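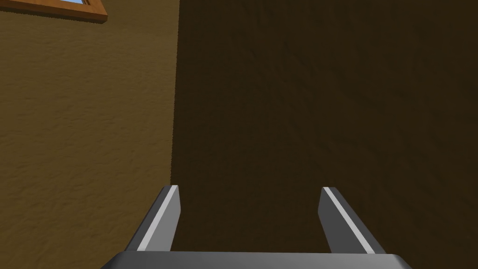

キャンピングカー受け取り前の点検リスト(ひとことコメントつき)

12月7日(土)更新

レンタルのキャンピングカーで旅に出るようになってから、受け取りのときに毎回同じリストを持っていくようにしています。最初はメモ帳の走り書きだったんですが、友人のミティク・ゲブレイェスさん(Mitiku Gebreyes)が「それ、そのまま公開してよ」と言うので、清書してここに置いておきます。今回の分は、ウスタスブリッジ(Wustasbridge)の営業所で借りたときのコメントを書き足しました。車は4人乗り、会社はナドウ(Nadow)です。

チェック欄は自分の癖で「○」「△」「×」の三つ。△は「走れるけど出発前に口頭で伝えた」という意味です。印刷して使う人は好きに変えてくださいね!

1. 書類と外装

□ 契約書の返却時刻と返却場所
○ 返却は夕方まで。前に別の会社で、返却場所が受け取りと違う営業所になっていて大慌てしたことがあるので、ここは声に出して読みます。

□ 車体の傷(四隅、バンパー、屋根のふち)
△ 左うしろの角にこすり傷。係の人の控えにも載っていたけれど、自分でもスマホで撮っておきました。屋根は見落としがちなので、少し離れたところから背伸びして見るか、脚立を貸してもらいます。遠慮しなくて大丈夫、たいてい快く出してくれます。

□ 車高と車幅の表示
○ 運転席の日よけの裏にシールあり。同行者にも読んでもらって、全員で覚えます(駐車場の入口で思い出せないのがいちばん怖い)。

□ サイドオーニングの出し入れ
△ 最後まで巻き取るのにちょっと力がいりました。風が出てきたら迷わずしまう、というのが我が家の決まりです。

2. タイヤと足まわり

□ 空気圧(冷えた状態で、ドア枠のラベルの値と比べる)
○ 四本とも問題なし。自前のアヴジュ(Avcı)のゲージで測りました。安物ですけど、もう何年も連れ回しています。

□ 溝、ひび、片減り
○ ひびは側面をよく見ること。キャンピングカーは止まっている時間が長いので、溝がたっぷりあっても古いタイヤということがあるんですよね。製造年週も見ておくと安心です。

□ スペアタイヤまたは修理キット、ジャッキの場所
× 修理キットの箱はあったのに、中の補修液の期限が切れていました。その場で言ったら新しいものに替えてくれたので、出発時は○です。箱のふたを開けるところまでやってください、本当に。

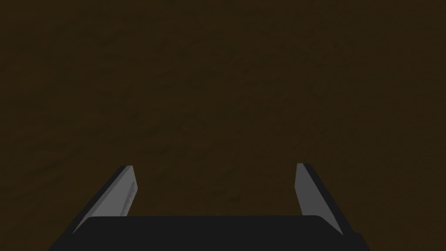 3. ガスまわり

□ ボンベの固定ベルト
○ 手でゆすってみて動かなければよし。

□ ホースと継ぎ目の漏れ
○ 石けん水をつけて泡が出ないか見ます。火を近づけて確かめるのは絶対にだめ! 営業所の人が目の前でやってくれるところも多いので、頼んでしまうのが楽です。

□ 換気口がふさがっていないか
△ 下の換気口の前にマットが敷いてありました。どかして終わり。寒い季節は、すきま風がいやでつい何か詰めたくなるんですが、がまん、がまん。

□ 一酸化炭素警報器と煙感知器
○ テストボタンを押して音が出るまで。かなりの大音量なので、中に人がいるときは先に声をかけましょう。私は去年の9月、黙って押してメクデス・アレムネさん(Mekdes Alemneh)にコーヒーをこぼさせました。その節はすみません。

□ 消火器の位置と圧力
○ 入口のすぐ横。針は緑の範囲。奥のベッドからでも手が届く場所か、実際に寝転がってみるとよくわかります。

4. 電気と水

□ サブバッテリーの残量表示
○ 受け取り時は満充電。12Vの差し込み口も全部、充電ケーブルを挿して試しました。

□ 外部電源ケーブルとアダプター
△ ケーブルは良好、アダプターの爪が少しゆるい。今回は予備も持たせてもらいました。ぬかるんだサイトだと差し込みが地面につきやすいので、ケーブルに余裕を持たせて車の下を通さないようにしています。

□ 清水タンクとポンプ
○ 蛇口を開けて、変な音が続かないか聞く。飲み水は別に買っていく派です。

□ 排水タンクの栓とトイレのカセット
○ 栓が閉まっているか。開いたまま走り出した経験、私はあります(書きたくなかった)。

5. 走り出す直前

□ 戸棚、冷蔵庫、引き出しのロック
△ 流しの下の引き出しが、押し込んだつもりでも半ロックになりやすい。最初のカーブで鍋が飛び出す前に気づいてよかったです。

□ 天窓を閉める
○ 助手席の人の担当。運転手が「天窓!」と言い、助手席が見上げて「閉!」と返します。ばかばかしいけれど、続けてみると忘れなくなりました。

□ 重い荷物は下、ベルトのない場所に人を座らせない
○ 自転車もボードも床に置いて固定。うちは冒険遊びの道具が多く、積むのに時間がかかるので、受け取りの日は遠出しないことにしています。初日はポリナウ(Pollinow)のキャンプ場まで32キロだけ。これくらいがちょうどよかったです。

□ ミラー合わせとバックカメラ
○ 運転する人が交代するたびにやり直し。バックカメラのレンズは雨の日だとすぐ見えなくなるので、布を一枚ドアポケットに。

□ 緊急連絡先を紙に書く
○ 電波の届かない谷あいも走るので、番号だけは紙でも持ちます。ダッシュボードの中に一枚、財布にもう一枚。

追記:返却のときも1番の外装だけは同じ順番で見直して、係の人と一緒に丸をつけています。今回は傷の追加なし、保証金もそのまま戻ってきました。次は雪道用の欄を足すつもりなので、チェーンまわりで「これも見ておけ」という項目があったらコメント欄で教えてください。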